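**Progress report, second period: Good Practice for Shared Robot Cells**
Prepared by the Drutetley project office for the Cabral fund
November 10, 2020

When we applied for this grant we promised you a short, usable set of house rules for people who run robot arms on benches that other people also need. We said it would fit on two pages. It is now eleven, down from nineteen in June, and we would like some credit for the direction of travel.

## Where the money went

Most of the period was spent reading other people's rules. We collected 107 of them from the labs and small shops in the Fusero network, typed them into one sheet and began striking out duplicates. "Keep the area tidy" appeared in almost every set, and no set said what tidy was or when someone would check. Three sets required a signature in a logbook that the lab in question no longer owned.

After merging, we had 30 rules. Each was then put to a plain test: could a person walking past the cell tell whether it was being followed? Rules that failed were rewritten or dropped. "Operate with due care" was dropped, over objections.

## What is in the draft

The draft has 8 sections. The ones that caused the least argument are speed limits during teaching, who may restart after a stop, and what gets written down after a collision. The restart rule is worth quoting, as it is the one we expect to survive unchanged:

> Whoever pressed the stop is asked before anyone clears it. If that person has gone home, the shift lead looks the cell over, writes down what was found, and then clears it.

The section on pendants took four meetings. Everyone agrees that an emergency stop must be within reach. Opinions differ on whose reach, standing where, and whether "on the table" is a place. The wording now says that each running arm has a pendant, the pendant carries the name of its arm, and it stays in the same marked spot when it isn't in someone's hand. We lost the word "conveniently" along the way and don't miss it.

## Trial at the Vostero site

Vostero has been working to the draft since June on its soft-goods cell. They have been generous with their time and frank in their remarks, some of which we have put into our own words for this report.

The floor and table marking rules went down well. Tape is cheap, and people respect a line more than a paragraph. The draft asks for a drawn grid on any table where items are placed by an arm, with the item's start position given by cell in the job sheet. Before that, job sheets said things like "usual place," and the usual place moved.
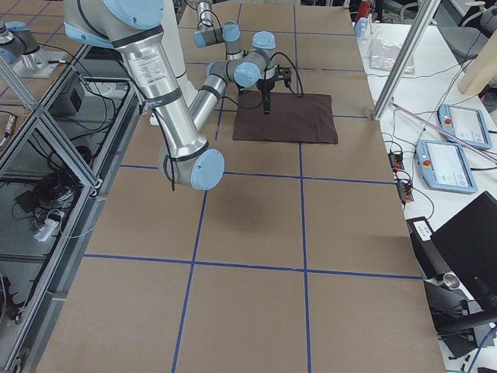

Cable rules went down less well. Our first version banned any loose cable inside the working area, and Vostero pointed out that a gripper with no slack in its cable is a gripper that gets one good turn of the wrist. The revised text asks for enough slack for the full program, checked by running it once at teaching speed, and for power strips to be kept off walkways. We are still short of a sensible rule for cables on neighboring benches. The present one reads "to be discussed," and has been followed to the letter.

Side tables are the other open item. The draft says that a surface used for pendants is used for pendants. Roughly half the comments we received were about this sentence, and most of them wanted to know where the other things should go.

## Slippage and next steps

We are 5 weeks behind on the printed version. Two weeks went to the pendant section and the rest to a layout that looked handsome and could not be read from standing height. The new layout is ugly and large.

Before the next payment falls due we will send you:

- the cable section, with the neighboring-bench rule filled in
- Vostero's marked-up copy, including the margins
- a one-page wall sheet for use at the cell
- the final spending table

We are not asking for more money. We would like to move the travel line, unspent for obvious reasons, to printing and tape, and need your written approval to do it.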